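To: erham-robotics
Date: May 10, 2018
Subject: Re: [erham-robotics] bottle sorting, what is left to do

> The Sedura demo has to run without anyone touching the table. Can
> somebody list where the sorting task stands? I also still don't
> know if we are using the tubes or only bottles.
>
> And is the log from February usable or do we start over?

Tubes are in. The rules say mixed containers, so we train on both. The February log is usable for the left arm only. It has 312 attempts and 153 of them are labeled. The right arm was remounted after that, so its part of the log no longer matches and I moved it to the "old" folder.

Current layout for practice runs:

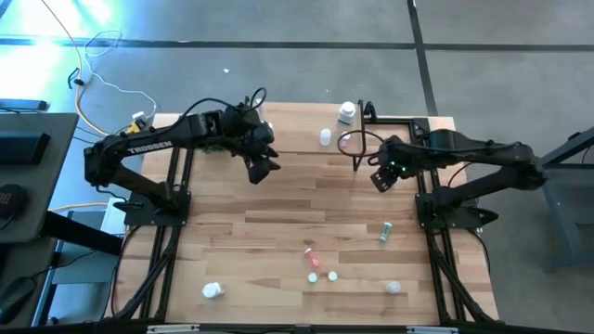

Both arms over the table, bottles and tubes spread out between them.

Please keep the start positions mixed, with some bottles standing and at least one on its side. The script from the Pandey group assumes everything is upright and it fails on anything lying down. I have a fix on my branch but it is not merged yet.

Still open:

- label the rest of the left arm log
- new calibration for the right arm
- decide which arm takes the middle of the table – right now both try
- Fumix config file, the gripper limits in it are wrong

I can do the calibration. The labeling needs 2 people, and it goes faster if you split by file and not by container type. Reply here if you take one so we don't do the same files twice.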